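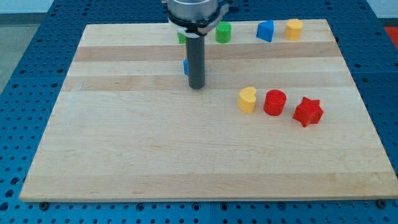
# How to Oil and Maintain a Wooden Cutting Board

A wooden board needs oil a few times a year and a light sanding when the surface gets rough. The work itself takes less than an hour. Most of the time on the clock is waiting for the oil to soak in, so it makes sense to start in the evening and leave the board overnight.

These steps are for hard, close-grained woods such as maple, cherry, and walnut. They work for single-piece boards and for boards glued up from strips. They don't apply to bamboo with a factory lacquer or to any board with a hard, shiny film on it. Those finishes keep oil out, and you would have to sand all of the film off first.

## When a board needs oil

Sprinkle a few drops of water on the surface. If they bead up, the board is fine. If they sink in and leave dark spots within a minute or two, it's time.

Other signs are a pale, chalky look, a fuzzy feel after washing, and fine cracks at the ends. The ends of the planks dry out faster than the face and are usually where a split begins.

A new board sold unfinished should be oiled once a day for three or four days before you use it. After that, once a month is plenty for a board that gets used every day. A bread board can go much longer.

## What you need

- Food-grade mineral oil
- Board wax (optional)
- Sandpaper in 120, 220, and 320 grit
- A sanding block
- Two lint-free cotton rags
- Coarse salt and half a lemon
- Four small blocks or jar lids to hold the board up while it dries

Don't use olive oil, corn oil, or other cooking oils. They go rancid in the wood, and the smell is hard to get out. Walnut oil does harden, but it takes weeks and is a problem in a house with nut allergies.

I use the Quiambao board wax, which comes in a flat tin. Any blend of beeswax and mineral oil does the same job. To make your own, melt 30 grams of beeswax into 100 grams of mineral oil in a jar set in hot water, stir it, and let it cool. It should set to something like soft shoe polish. Add a little more oil if it comes out too stiff to spread.

## Step 1: Clean the board

Scrape off anything stuck with a bench scraper. Wash both faces and all four edges with warm water and dish soap, then rinse quickly. Never soak it.

For onion or garlic smells, cover the board with coarse salt and rub it in with the cut side of the lemon. Leave it for ten minutes and rinse.

Dry it with a towel and stand it on edge for a full day with air on both sides. If you lay a damp board flat on a counter, the bottom stays wet while the top dries, and the board will cup.

## Step 2: Sand if needed

Skip this step if the surface feels smooth.

Start with 120 grit for knife marks you can catch with a fingernail. Otherwise start with 220. Sand with the grain, in long strokes, and keep the pressure even. It's easy to bear down in the middle where the knife marks are and end up with a dip that holds water.

On a glued-up board, the strips can move a little against each other over the years and leave small ridges at the joints. Go over these with the block. Sanding with your fingertips only rounds them over.

Next, wipe the board with a damp rag and let it dry for half an hour. This raises the loose fibers. Knock them down with 320 grit and wipe off the dust. If you leave this out, the board will turn fuzzy again the first time you wash it.

## Step 3: Oil it

Set the bottle in a bowl of hot tap water for a few minutes. Warm oil spreads more easily.

1. Pour a small pool in the middle of the board and spread it with a rag.
2. Coat the top and all four edges. Go over the end grain twice.
3. Turn the board over, set it on the blocks, and coat the other side. Both faces need the same amount or the board may warp.
4. Check it after 20 minutes. Add oil to any dull patches.
5. Leave it for at least four hours, or overnight.
6. Wipe off whatever is still on the surface.

If the board feels greasy the next day, wipe it again with a dry rag. It's safe to use, but the extra oil will come off on your bread.

## Step 4: Wax it (optional)

Wax slows down water and makes the oil last longer. Rub on a thin coat with a clean rag, wait 15 minutes, and buff until the rag slides freely. A thick coat only gets sticky and collects crumbs.

## Common problems

**The board rocks.** It has cupped. Put it hump side up on a slightly damp towel overnight and check it in the morning. Once it's flat, dry it on edge for a day and oil both sides.

**A joint has opened.** If you can slide a sheet of paper into the gap, oil won't fix it. The joint has to be cleaned out, reglued with waterproof wood glue, and clamped. Do that before any oiling, as glue won't hold on oily wood.

**Black spots.** Usually mildew, or a wet steel pan left on the board. Sand with 120 grit. If the spot goes deeper than you want to sand, use that side for the bottom.

**White haze after waxing.** The board was still damp. Let it dry for a couple of days and buff it again.

## Comments

**Hanane El Ouafi:** Does this work for a butcher block counter? Mine is next to the sink.

**Nathalie Van Damme (author):** Same method for the top, but you can't get to the underside easily. Oil the edge around the sink cutout every two weeks and wipe up standing water.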